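Review: Vostside wrist-view grasp trainer, release 12
by Felicidad Layug
11th February

Quick one, deadline was yesterday. Short version: good method, so-so package, buy-in cost is your time.

For anyone who skipped the paper. Vostside takes wrist camera footage from a multi-fingered hand and trains a grasp policy on it, no overhead camera, no depth. The trick is what they call blur weighting. Most pipelines throw out smeared frames as junk. Vostside keeps them and lets the amount of smear stand in for how fast the hand was moving. Pestard, the older method everybody in our corner compares against, filters them out before training even starts. So the question for me was whether all that "bad" data is worth anything.

It is. Mostly.

Setup took two evenings. Docs are thin and the install page still lists a config flag that was removed last May. Support answered in a day, fine. The calibration script is the best I've used: hold the hand still, run it, done. No checkerboard. Export format is plain folders and a text index, which I love. Memory use is awful, had to cut the batch size twice.

Test was the usual. White table, plain panels behind, small parts to pick up, walls close enough that the hand has to come in at an angle. I ran 4,000 recorded attempts through the trainer and 3,582 made it past the sync check. The rest had timestamps out of order. That's a lot to lose and the log doesn't tell you which stream was off, you have to go digging. Annoying. Pestard got the same 3,582, to keep things fair.

Then 496 live trials for each policy, same parts, same start poses, fresh shuffle between blocks. Scored by hand, held or dropped, no partial credit.

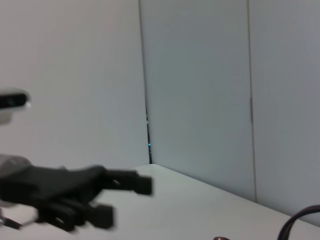

Vol. 12, p. 496

Frames like this are exactly what the filter in Pestard bins. Fingers smeared, wall seams and table edge still crisp. To Vostside the difference between the two is the whole point: hand moves against the camera, background doesn't, so the smear gets charged to the fingers and not the arm. Clever. Cheap to compute too, it's one extra channel.

Results. On slow reaches the two are a wash, I couldn't pick one over the other and wouldn't trust anyone who did on this many trials. On fast reaches Vostside wins and it's not close. The Pestard policy tends to close early, before the fingertips are round the part, then tips it over. The Vostside one waits. You can see it in the playback, there's a little hold right before the close that wasn't in any demo I recorded. Nice to watch.

Where it falls down: targets low in the view. When only a sliver of the part shows at the bottom, the policy goes hunting and sometimes settles on the wrong thing. Loose cables are the worst for this. Anything dark and curved on a white table gets a lot of attention. I taped mine down for half the blocks and misses went down, but you shouldn't have to clean your bench to suit a policy. The paper has one paragraph on clutter and its all about boxes.

Also lighting. Mine is flat and even and I suspect theirs was too. Turned on a desk lamp for one block and the weighting got confused by the moving shadow. Didn't run enough to put a number on it. Somebody should.

Compared with Latuheru, since people will ask: different animal. Latuheru wants touch sensing on every fingertip and a second camera. Better on clutter, slower to train, much more to break. If you already have the sensors use it. Bornard makes a paid add-on that claims to bolt Vostside weighting onto Latuheru data, I had the trial for a week and couldnt get it past the import step.

Ablation, becuase I always get emails. Turned the blur channel off, left everything else alone, retrained. Fast reaches dropped back to Pestard level. So the gain is from the weighting and not from just having more frames. That was the bit I most doubted going in and it held up.

Good: calibration, fast reaches, export, ablation backs up the claim.
Bad: docs, memory, low targets, sync log.

Would I keep it installed? Yes. Would I give it to a new student in week one, no. Waiting on the next release for the log fix, will rerun the lamp block then if I get bench time.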